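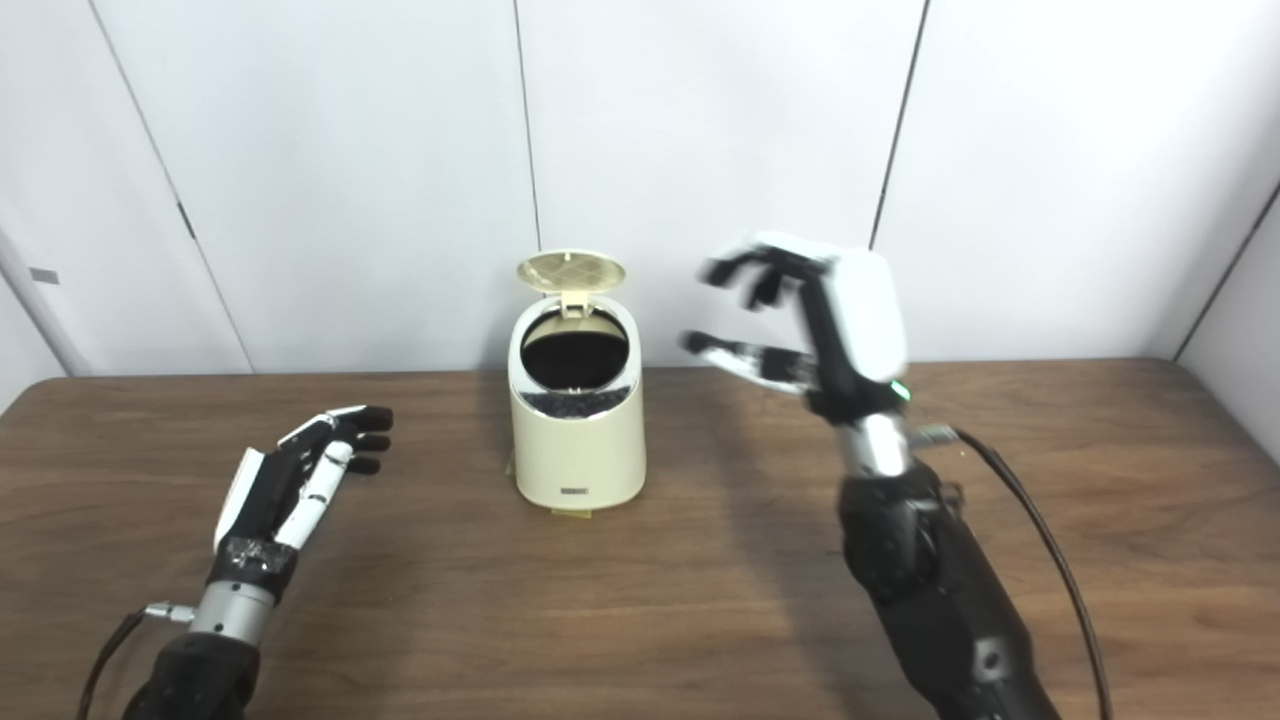 Entili clip-on macro lens: a fortnight with slime moulds and moss

I've wanted to get properly close to small things since February, when Kurniawati Yusof showed our camera club her pictures of slime moulds from the woods above Mustermont. They looked like glass beads on pins! I went home, looked up the price of a proper macro lens, and closed the laptop again.

So I bought the Entili instead, which clips over the phone you already own. It comes in a cloth pouch with two lenses, a wide one I've hardly touched and the macro, and I've barely left it alone.

The first thing to know is that you have to get very close. The sharp point is 15 mm from the glass, and if you're used to standing back and zooming it feels ridiculous, nose in the leaf litter, elbows soaked. But when it snaps into focus, oh, it's lovely. I found springtails on a rotten birch log that I'd walked past all winter, and moss capsules with little fringed mouths that I didn't know existed.

Colours come out clean, and the middle of the picture is crisp enough that I've had one printed for the hall. The corners go soft and there's a bit of purple round bright edges, mostly on pale fungi against a dark background. I crop it out. The clip is strong and has a rubber lining, though it wouldn't go over my thick case, so the case lives in my coat pocket now and I keep nearly losing it.

Light is the real struggle. The lens sits so near the subject that it throws its own shadow, and under trees you'll want a small torch held to one side. Lacey Mellor tried hers with a Fikier mini tripod and got far steadier results than I did, so I've ordered one too.

I took 846 pictures in the first two weeks and kept very few, but the ones I kept are my favourites of anything I've shot (including the heron, sorry heron).

Marks: 4 out of 5. I'd have given it the last one for a lens cap that stays on.

Posted Sat 4 March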